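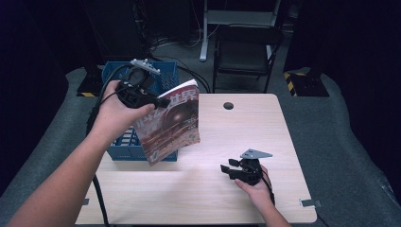
2 min read

Dear Hiwot Dinsa and everyone at the Fondetti Fund,

I promised you a letter once the winter reading term was properly under way, and it has taken me until February to sit down with a cup of tea and write it, so thank you for your patience! There is a lot to tell.

You will remember that your grant was meant to give our kindergarten and first grade families something to read together at home. We called it the Clustetti Book Bags, after the street the school is on, and the name has stuck so well that the children now call any bag with a book in it a Clustetti. We have 112 children signed up across both grades, and since the term began they have checked out 338 bags between them. Each one holds a picture book, a sheet of questions for the grown-up, and a little notebook where the child can draw a favorite page.

The questions took us longer than we planned. Our first set was too much like homework, and several parents told us so (very kindly). We went back and rewrote them with the first grade team, and now most of them are things you could ask while washing the dishes — who was being brave in this story, or what would you have said to the goose? The notebooks have been coming back a good deal fuller.
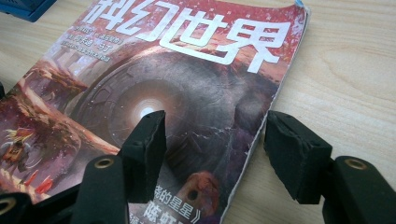 We have also been working on retelling. In kindergarten the children sit in pairs and tell the story back with beginning, middle and end cards, and it is lovely to hear how many of them have started saying "and after that" all on their own. In first grade they are writing the retelling down, usually in three sentences, sometimes in one very long one. Of the 16 children we were most worried about in the fall, most can now get through a short book with a partner, and I would like to keep a close eye on the 4 who still find it hard going. They are getting extra time with me before lunch, in the little room beside the Postma Library.

Two things have not gone as well. We lost more bags than we budgeted for, mainly over the winter break, and the zippers on the first batch were poor. The new ones from Prisance close with a flap and are holding up much better. The family evening was also thinly attended, I think because we started at 5:30 and many parents were still at work. We will try 6:45 next time, with soup.

We are still inside the budget, and the receipts are in the folder that goes with this letter. If you are able to visit in the spring, the children would love to show you their notebooks, and I should warn you that they will want to show you every page.

With warm thanks from all of us,

Clodagh Mac Carthaigh
Early Reading Coordinator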